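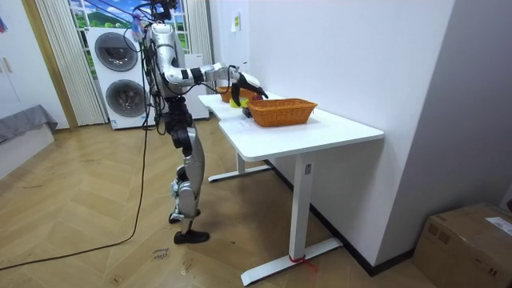 What are wicker baskets good for on a desk?
They hold the small things that otherwise spread across the top, and they lift away in one move when the surface has to be wiped.

MARNTHORPE, 28 Jun 2019 - Keloleck today added desk baskets to its Orside home storage line. The baskets come in 3 sizes and went on trial in March in 40 homes where one room serves as both office and laundry. Households were asked to keep one basket for desk supplies and one for items found in pockets on wash day.

A first run of 2,000 baskets has been made for Keloleck by Stamatopoulos, which also weaves the Orside shelf trays. Of these, 1,000 will go to stores in Marnthorpe and the rest will be sold by mail.

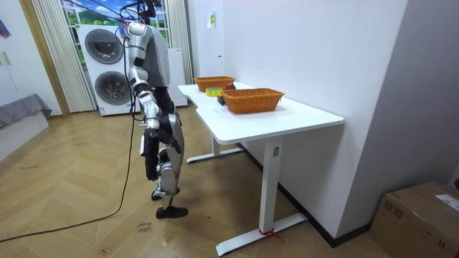 White desk in a room with stacked front-loading washing machines and a white cabinet.

Orside baskets should be dusted with a dry brush and kept out of standing water. Store orders are open now through the Keloleck trade desk.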